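Print this page | E-mail this page

How a Robot Arm Gets Built in a Shared Workshop

The Brernbridge workshop is a place where people share tools. One person might be fixing a chair while the next is sewing a tent. At the back, three benches are kept for people who build machines. Arnulfo Huanca has one of them, and he is building a robot arm called Clulia.

Clulia is a small arm, made to sit on a table and pick up light things such as blocks, corks and empty cups. Arnulfo started it in December with a box of motors, a bag of screws and a drawing on squared paper.

What is a robot arm?

Hold out your own arm and bend it. You have a shoulder, an elbow and a wrist, and each one is a joint. A joint is a place where two parts meet and can move. A robot arm has joints too, but it has no muscles, so there is a motor at each joint to do the turning. The stiff parts between the joints are called links. They do the job your bones do.

At the end of many robot arms is a gripper. Clulia's gripper has two fingers that open and close. It can't play the piano, but it can hold a block.

Where does the arm keep its brain?

Clulia's brain is a small computer board that Arnulfo calls Culix. It is in a plastic lunch box under the bench, with a hole cut in the side for the wires. Culix sends messages to the motors. A message might say "turn the elbow a little to the left" or "close the fingers." The motors send messages back to say how far they have turned. If the elbow is told to turn and doesn't, Culix stops the arm.

Arnulfo wrote the instructions himself. A list of instructions for a computer is called a program. The first one he wrote had 102 lines and made the arm wave. The one he uses now is longer and makes the arm reach, grip, lift and put down.

Trying it on a screen first

Motors cost money and fingers get pinched, so a lot of robot building is done inside a computer before anything real moves. The builder uses a simulation, a pretend world made of pictures and numbers. The program knows how heavy each block is meant to be and which way is down. If a pretend arm knocks over a pretend block, the block falls, and it can be put back by pressing one key.
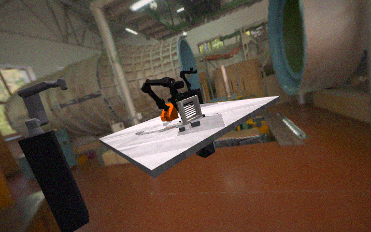
Why does a robot need to practice the same move so many times?

A small change can spoil a move. If a block is turned a little, or sits a bit closer to the edge, the fingers may close in the wrong place. By trying a move again and again with the block in different spots, the builder finds out which spots cause trouble and fixes the program for those.

In a simulation this goes quickly. A computer can run up to 2000 tries in one night while the builder is asleep. Real tries are slower. Clulia has done 300 with a real block on the real bench, and Arnulfo wrote down each one in a notebook with a tick or a cross.

A pretend world is never quite the same as a real one. Real tables wobble. Real motors get warm and a little lazy. A move that works well on the screen can still go wrong on the bench, and then it is time to get out the screwdriver.

Putting the real arm together

The links are cut from thin aluminum. Arnulfo marks the shape with a scriber, clamps the sheet to the bench and cuts it with a saw. The edges are sharp after cutting, so he files them smooth. Then he drills the holes for the screws.

The base comes next. It has to be heavy, or the arm would tip over when it reached forward. The first base was too light, and Clulia fell on its elbow. The new one is a block of oak with a steel plate underneath, and it is bolted down.

The wires go in last. They need some slack at every joint, because a tight wire will pull out when the arm bends. You can see why by tying a piece of string from your wrist to your shoulder with your arm bent, then trying to straighten it.

Workshop rules for robots

Wear safety glasses when cutting or drilling. Tie back long hair. Keep your hands away from the arm when the power is on, even if it isn't moving - it may be waiting for its next instruction. Know where the stop button is. On the Brernbridge benches it is red and on the right.

Words to know

Joint: a place where two parts meet and can move.
Link: a stiff part between two joints.
Gripper: the part of a robot arm that holds things.
Program: a list of instructions for a computer.
Simulation: a pretend world inside a computer, used for trying things out.

Contact us | Copyright Brernbridge Workshop | Back to top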